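Wiping Up: Towels, Rollers and Other Promises
Gallery notes by Ruxandra Nedelcu
Monday, October 6, 2025

I have never trusted a product that claims to clean a table in one pass. Kullico says its towels do. Rivitz says its rollers do, and prints it on the sleeve in capitals. I have bought both, and I still own a dustpan.

My complaint is mostly with crumbs. A dry terry towel pushes them to the far side, where you meet them again at lunch. A lint roller is fine on a coat, but on a flat tabletop I suspect you spend more on refills than the mess deserves. Nelu Pop disagrees and has written to me twice to say so. He thinks paper scraps are exactly what a roller is for. Maybe. I'd pick them up with my fingers.

The gallery is short this time. Two pictures, both with a terry towel, and a beige or tan tabletop of the kind that shows everything.
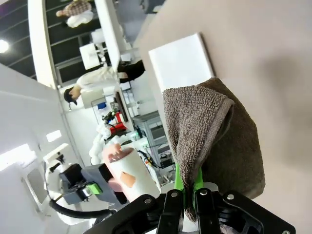
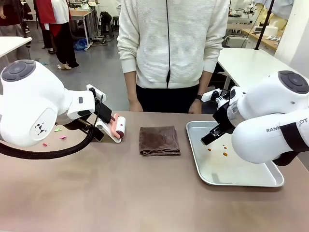 Terry cloth, hemmed or a bit frayed, is still terry cloth. I'd shake it out first.

As for trays, I'll give them a little credit. Crumbs on a tray can be tipped into the trash, and no one has to sell you anything. The Futden catalog lists a "crumb management set" anyway, with 13 pieces. I can't think what the last ten do.

The next gallery goes up in November and will be sponges, including the Bartoš one that supposedly never smells. I've had it by the sink for 4 days and I'm keeping an open window.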